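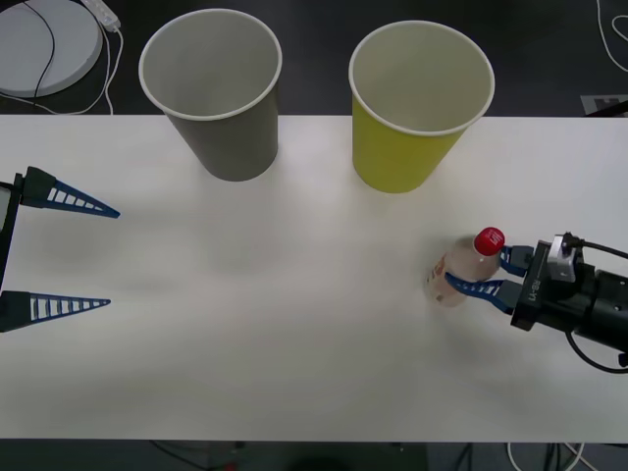 *The grey cup, the green cup and the bottle, on the white table.*

Nov 7, 2024. Cunholm, late.

Cups again. I had hoped to have that settled by the end of last month, and I'm still on it, with a sleeve of 100 in each colour under my desk and no firm view on either of them. The De Haan leaflet says their paper cups are "steady in use". Steady compared with what? A paper cup is narrow at the foot and wide at the mouth, and it has been since I was at school. Painting it a nice colour does nothing for the foot.

I went over to look anyway, mostly so I could say I'd gone. Grey on the left, yellow-green on the right, both with the white rolled lip. I'll give them the lip. Cheap cups have a mean little edge that goes soggy at the seam, and I've had enough tea down my sleeve at Trirnstead to have opinions on that. Whether this lip does any better after half an hour of something warm, I don't know, and I don't think De Haan does either. There's nothing about it in the leaflet. There's a whole paragraph about the colours.

The colours, then. I'm told the grey is calming. It's grey. On a white table it looks like something left over from decorating. The other one I've been calling green all week and the order form calls it yellow, and I suspect we'll have the same argument at Jamudton when somebody is asked to fetch "the yellow ones" and comes back with nothing. 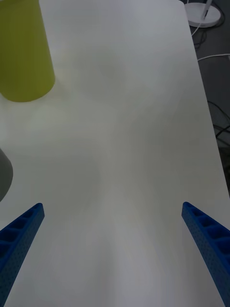
My real trouble is with the table. Everybody likes it. It's white and smooth, and it does make things easy to see, but every cup throws a grey smudge next to itself and I kept taking the shadows for spills. Three times I looked again. I'd want a dark cloth on it at Jamudton, whatever the others think of cloths. They think cloths are fussy. They also won't be the ones wiping up.

I was there for 32 minutes by the clock, which is longer than I meant to give to two paper cups. My tea had gone cold by then (in a mug, I'll note).

The bottle is the part I'd half believe in. Clear plastic, white label, a red starburst on it with yellow lettering, the sort of label that promises more than a bottle can hold. It's a fair choice for practice though, because it's the kind of thing people will bring. I've been saying since the summer that it's no good practising with a proper jug when nobody at Jamudton will own one. That was waved away at the time, and now it's being done as if it had been the plan all along. Fine.

It does get tipped very steeply, near enough upside down over the green cup. I would never hold a bottle like that. A slow tilt, neck resting by the rim, and stop early, that's how I was taught, and I don't see that anybody has improved on it.
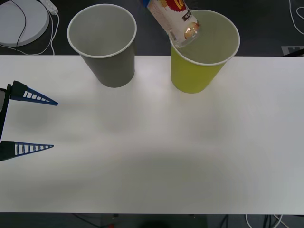

## What I'd change, if I were asked

I haven't been asked. But:

- Bring the cups forward. They're kept towards the far side of the table and the grey one is practically at the back edge. One elbow and it's on the floor.
- Pick one colour. Two colours means two boxes, two order numbers and a row.
- Cables. There's a white disc of some sort on the floor past the table, with a lead across it and a plug near by. I've tripped over less.
- Try them with a lid. De Haan sells lids, 11 to a packet for some reason, so you can never match them to the cups.

I wrote that list on the back of the leaflet and then lost heart and put it in my pocket. It's still in my coat.

The bus back was around 5 minutes late and I spent them trying to be fair. They're decent enough cups. They're the right size for squash and too small for soup, and if the price holds I'd sooner have them than the plastic ones from Trirnstead that split down the side. I just don't care to be told that a cup is clever. I'd order one more sleeve of the green, or yellow, and leave the grey for whoever finds it calming.
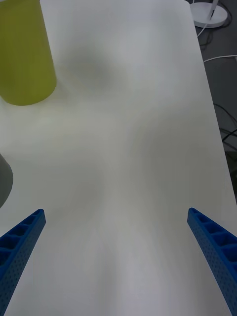
**M. Ossery**

Added before bed: I've signed this one because the last few pages of the notebook were borrowed for the Jamudton plans and came back with other people's sums on them. Mine are the ones in pencil.

I filled one of my own green ones at the kitchen sink to see. It stood up all right. I left it on the draining board with water in it to the top and I'll look at the seam in the morning. I expect it'll have gone soft. If it hasn't, I'll still want the cloth.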